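Marble worktop: sealing before or after the joint is filled?

szalai_stone
Joined: April
Posts: 13

Fitting a white marble top with faint grey veining in a small kitchen. The client wants an impregnating sealer. Supplier says seal first, then fill the joint. The fitter says the reverse. Slab is honed, 30 mm, one joint. Which order do you use?

Trudden
Posts: 1309

Fill first. Sealer on the joint faces reduces the bond of the resin. Mask both sides, fill, scrape flush, leave overnight, then seal the whole top.

Magdolna Fodor
Posts: 498

Disagree in part. Unsealed white marble takes up resin and you get a dark line either side of the joint that will not come out. I seal the top face only, keep the edges bare, then fill. Second coat once cured.

Ours has pink in the veining as well as grey, and a dark margin would show badly against it.
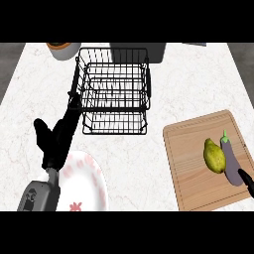
Reply 4
jelus
Posts: 89

Masking tape does not stop resin creeping under it on a honed face. On polished, yes. So I am with Magdolna on this one.

Reply 5
Trudden
Posts: 1309

It does if the tape is rubbed down and the resin is a knife grade. I would not use a flowing grade on marble at all.

Reply 6
szalai_stone
Posts: 14

Resin is knife grade. Will try both methods on the sink cut-out and report back.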